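Vusach opens its wardrobe: free guide to hanging clothes away from home

For immediate release: May 22, 2020

Hello, I'm Wycliffe Were, and I look after guest rooms and housekeeping for Vusach. I don't normally write these releases myself, but our new guide is about something I bang on about all day long, so I was told to get on with it and write the thing.

The guide is called The Filusham Hanging Guide, after the first of our houses, and it's free for anyone to download, print or pin to the inside of a wardrobe door. It's 4 pages long. It covers shirts, light jackets, T-shirts, and what to do with all of it when you arrive at a bedroom with one hanger and nowhere obvious to put it.

It started with a question we put on the cards in our bedrooms: what annoys you most about unpacking? We had roughly 600 cards back, which amazed me (I'd ordered a very small box for them!), and 400 of those mentioned clothes that never make it off the bed. People open the case, tip everything out on the duvet, go down to supper and come back to a heap. I do it too. My wife has given up mentioning it.

So we've written down the way I've always taught new housekeeping staff at Filusham and Ondieki. Spread the garment out on the bed first, with the neck towards the pillows. Lay the hanger on top and have a look at how the shoulders sit before you touch anything else. Then feed in one side, then the other, and pick the whole lot up by the hook. A bed is a lovely big flat surface and far kinder to a long sleeve than wrestling with it in mid-air. If the shirt has buttons, do up the top two and leave the rest alone.
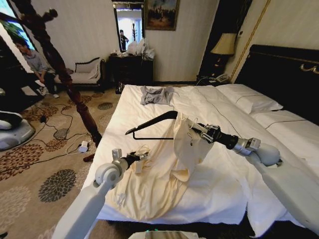
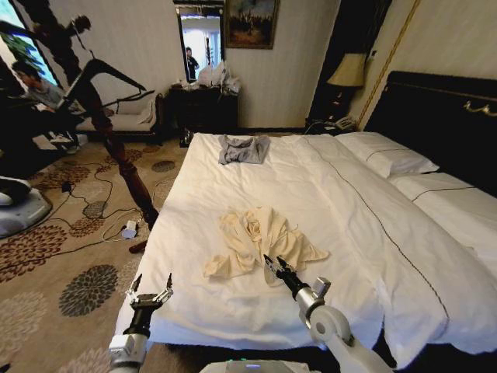
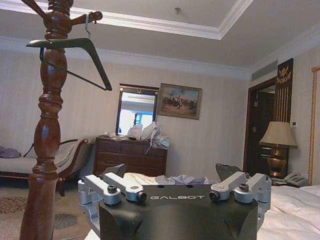

A cream garment spread on the bed with a black hanger across it (first picture), the cream and grey clothes on the white duvet (second), and the coat stand with a hanger on its peg (third).

There's a whole page on coat stands, and I make no apology for that. I love them. A good turned wooden one with proper rounded pegs will take a hanger as happily as a coat, and it means tomorrow's shirt can hang out in the open overnight while the wardrobe keeps everything else. Put the heaviest things on opposite sides so it doesn't lean, and keep the hook well back on the peg. Please don't hang a wet overcoat over somebody's clean blouse, as a guest at Ondieki once did to his own sister.

T-shirts get a shorter section. I fold mine, and the guide says so, but there was a fair bit of grumbling in the office from the hanging side and they've been given a paragraph of their own at the bottom of page three.

The drawings and layout were done by Flesesix, who put up with a great many phone calls from me on the subject of collars. The print is nice and large, so you can prop it on a dresser and read it with your hands full.

Printed copies will be going into bedrooms at both houses from July, and anyone who'd like one posted can ask at either reception desk. Schools, care homes and guest houses are welcome to copy it as often as they like, provided they leave the pages in order. We're already collecting ideas for a second guide, which will probably be on packing to go home again. If you've got a good method for shoes, I'd love to hear it.

ENDS

Notes to editors

Vusach runs two guest houses, Filusham and Ondieki. The Filusham Hanging Guide is free of charge and may be quoted or reprinted in full. Wycliffe Were is available for interview and will happily demonstrate on a shirt of your choosing.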